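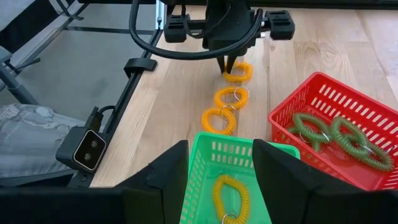
Are robots ready to take over the chores?

A few of the small ones, on a good day, with someone close by who doesn't mind waiting. For the rest of what goes on in a house or a shop, I would put it somewhere past my next refrigerator, and I bought the current one in March.

I get asked this more than you'd think for a woman who spent most of her working life in the back room of a gift and hardware store. The reason is my nephew, Cyrill Tanner, who writes software for a living and who has been telling the family over dinner, for years now, that we'll all have a machine folding our towels before long. He says it so cheerfully that I hate to argue. But I sorted stock at Jerngate for a very long time, and I have opinions about sorting, and since the dinner table has heard them all I'm going to put them here.

Take the coil keychains. You know the kind, the stretchy plastic spiral you push up over your wrist so you don't lose your keys at the pool, with a little metal split ring on it. Orange ones go with orange, green with green, yellow with yellow, into their own baskets. You could explain that job to a child of 3 and the child would probably enjoy it more than I did. So people look at a robot reaching down for an orange coil, with the green ones in a red basket and a yellow one in a green basket, and they say well, is that all? My toddler does that.

I'd ask those people to pick up a coil keychain and pay attention to their own hand. It's a miserable object, when you think about it. It has no proper shape. Set it down and it may be round, or an oval, or stretched out long like a noodle. It's springy, so if you pinch one side the other side goes wandering off somewhere. The plastic is see-through and shiny, which I'm told is hard on a camera. And the rings! The rings catch on the neighboring coil every chance they get. We used to have them delivered in boxes of 1000, and I promise you I never once opened a box and lifted out one keychain. I lifted out a clump, gave it a shake, gave it another shake, and then used my fingernails.

I think of that shake a great deal when Cyrill gets going. I never learned it from anybody. My hands knew how hard to go before something would snap, and they knew by the weight whether I had one or two, and all the while I was talking to Elis Rosser across the table about her knees. A machine with a pair of narrow stiff fingers has to come at the same tangle with no fingernails and no idea what a tangle feels like, unless somebody has gone to the trouble of giving it one. So when I see a robot pick up a coil and put it in the proper basket, I'm impressed, and I mean that kindly. I'm impressed the way you are when somebody walks again after a hip operation. It's a real accomplishment and it's also a long way from the dance floor.

Color, mind you, is the easy part, and I'll grant Cyrill that. A camera can tell orange from green as well as I can, and better than my husband, who has gone out in one navy sock and one black one for as long as I've known him. What's harder is the thing nobody wrote on the instruction card. We had a supplier, Huren, whose green changed on us from one season to the next, so that the old stock came out more of an olive beside the new. Was that still green? Well, it depended on who was buying. The summer camp wanted them matching and the bait shop couldn't have cared less. I had to know which customer it was for, and if I didn't know I hollered up the stairs. I have yet to see a robot holler up the stairs, though I suppose it could send a text.

And a chore in a real house is made almost entirely of that sort of thing. Picking up the living room sounds like one job until you try to write it down. The magazine on the floor is trash, except that it's open to the recipe. The blanket gets folded, unless the cat is on it. I've been keeping house for 40 years and I still get it wrong often enough to be told about it.

Now, I don't want to be one of those people who folds her arms and says it'll never happen. My mother said that about the dishwasher, and then she got one and talked about it as if it were a grandchild. Elis moved over to the warehouse at Probert before she retired, and she says they had machines there moving cartons all day long without any fuss. Cartons have corners. They stay the shape you left them in. If you have one shape of thing and a flat floor and a fence to keep people out of the way, I believe a machine can earn its keep right now, and spare some good backs besides. I would have given a lot for one during inventory.

What bothers me is how quickly people slide from the carton to the keychain to Grandma. Cyrill showed me a brochure for a home helper called the Sterodetti, a very handsome thing, standing in a kitchen with no crumbs in it. I asked him who had cleaned the kitchen. He laughed, but I did want to know! If I have to clear the counters and lay everything out just so before the helper can start helping, then I've done the chore, and what's left over is the fun part.

So my advice to anybody saving up is to be patient, and to be a little nicer about the slow ones. Let them have their baskets and their three colors of plastic. I was slow at it too, my first week, and I had a supervisor who stood behind me with a clipboard, and it did not make me any faster. By the end I could do 8 boxes before lunch.

Cyrill and I have a bet on the towels, by the way. If a machine folds one in my house before he turns forty, and does it in thirds the way I like, with the edge tucked to the inside, I owe him a pot roast. He'd get the pot roast anyway, but I haven't told him that.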